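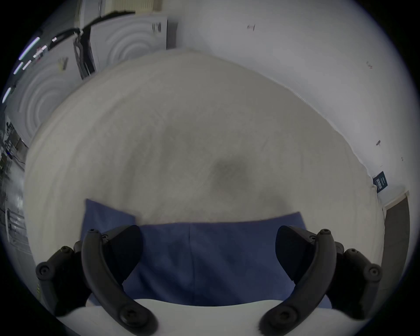

Hinweise zum Falten und Sortieren kleiner Textilien

Hauswirtschaftlicher Dienst, Wohnanlage Nelholm

Die folgenden Hinweise richten sich an Bewohnerinnen und Bewohner sowie an neue Beschäftigte in der Wäschepflege. Sie ersetzen das Merkblatt aus dem März.

Arbeitsfläche

Gefaltet wird auf einer breiten, ebenen Unterlage in Hüfthöhe. Ein Tisch ist vorzuziehen; ein Bett mit fester Matratze ist ebenfalls geeignet, sofern ein sauberes Laken darüberliegt. Ein weißes Laken erleichtert das Arbeiten mit farbigen Tüchern, da Fusseln und Flecken früh auffallen. Grobe Falten im Laken sind vorher mit der flachen Hand auszustreichen. Lose Fransen am Rand werden nach außen gelegt.

Handtücher und Servietten

Das Tuch wird mit der schöneren Seite nach unten ausgebreitet und an den Ecken in Form gezogen. Danach legt man die Längskanten aufeinander, streicht den Bruch von der Mitte nach außen glatt und faltet ein zweites Mal quer. Steht eine Ecke ab, so ist das Tuch noch einmal zu öffnen - nachträgliches Ziehen verschiebt den Bruch. Gästehandtücher im Maß 60 cm werden einmal mehr gefaltet, damit sie in die schmalen Fächer passen.

Servietten mit fester Webkante liegen am besten, wenn die Kante innen verläuft. Blaue und andere kräftig gefärbte Stücke bleiben bis nach der dritten Wäsche von der weißen Wäsche getrennt, auch im Schrank.

Stapeln und Einräumen

Ein Stapel umfasst höchstens acht Tücher. Der geschlossene Bruch zeigt nach vorn. Frisch gewaschene Stücke kommen nach unten, entnommen wird von oben. Klamme Tücher gehören nicht in den Schrank; sie werden auf dem Ständer im Trockenraum Dringate nachgetrocknet, in der Regel zwei Stunden.

Flecken auf dem Laken

Graue Stellen auf weißen Laken stammen häufig von Abrieb oder Staub. Sie werden zunächst trocken ausgebürstet, danach mit Gallseife behandelt und bei 60 Grad gewaschen, sofern das Pflegeetikett dies zulässt. Bleibt die Stelle sichtbar, ist das Laken als Unterlage weiterzuverwenden und nicht mehr als Bettwäsche auszugeben.

Rückfragen nimmt Frau Latifa Mahrous in der Wäscheausgabe entgegen, Durchwahl 1599. Vertretung: Herr Ismail Farouk.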